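Suturing practice thread: thread handling, bite size, tissue choice
Skills Lab board > Suturing and knots
113 replies, page 5

needledriver_nii
Back again, and so happy with this one! For anyone new, I'm Nii Kwofie, I post under this name on the Brultedholm board too. I've been working on running stitches in soft tissue, dark thread, small curved needle, and I finally feel like I'm letting the curve do the work. My old habit was to push straight and then twist at the end (you can feel the tissue complain). Now I come in square to the surface, roll, and wait for the tip to show before I grab anything. Such a nice feeling when it goes! 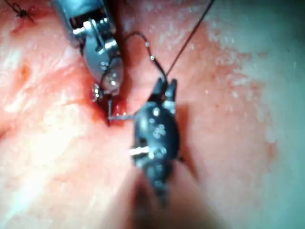 The other thing I changed is tension. I used to pull the thread up as soon as I had it, every single time, and the edges puckered like a cheap curtain. Now I take up the slack in two goes with a little pause between. Log says 242 stitches since December, and the last 40 are easily my favorites.

killelis_kate
Love this. Question though, how wet do you keep the surface? Mine dries out under the light and gets grabby.

needledriver_nii
Wet! A quick rinse whenever the shine starts to go. It does throw glare back at you, so you have to learn to read the surface through it, but dry tissue tears and then you're practicing repairs instead.

Ross
Going to disagree a bit. I think people over-rinse. With a film of fluid sitting there you lose the entry point, and a dark thread disappears into every fold. I dab first, then stitch.

needledriver_nii
Fair, and I do dab if it pools. But I'd still take a slippery surface over a sticky one. Dark thread against red shows up fine for me as long as I keep the tail out of the folds.

The part I want to talk about tonight is those white fibrous streaks. I love them and I hate them! A bite in the plain red area goes through like butter, then you catch one of those strands and the needle wants to wander off sideways. What works for me is a slightly deeper bite and a slower roll. I also open the jaws only a little when I go for the thread, a narrow V, close over the surface. Wide open, I end up pinching tissue along with it.
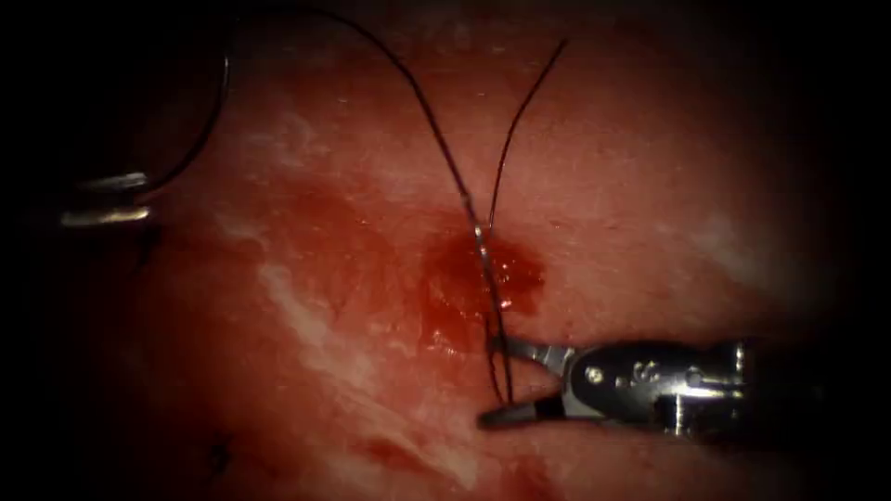

Ákos Erdős: deeper bites are fine up to a point, but I'd aim for the strands on purpose. They hold. The soft red stuff is what cheese-wires when you tighten, so if you have the choice, put your anchor stitch where it's white and save the plain area for the ones in between.

needledriver_nii
Ooh, okay, I've been steering around them for the anchor. Trying that next!

Ross
Ákos is right about the anchor. Still not sold on the deep bites. Take the same depth on both sides and it'll lie flat, deep or shallow.

killelis_kate
Same depth both sides is the thing I can't get. My far side always comes out shallow.

needledriver_nii
Kate, try two separate bites for a while. In, out in the middle, regrip, in again. Slower, but you see what you're getting on each side. I did it that way for weeks and it fixed mine.

irkura_fan
Reading along from the Irkura group, we've been on foam pads this whole time and now I want to try real texture. Where do I start, running or interrupted?

Ross
Interrupted. One bad stitch doesn't ruin the row.

needledriver_nii
Running, it's more fun! But yeah, listen to Ross if you want to sleep at night.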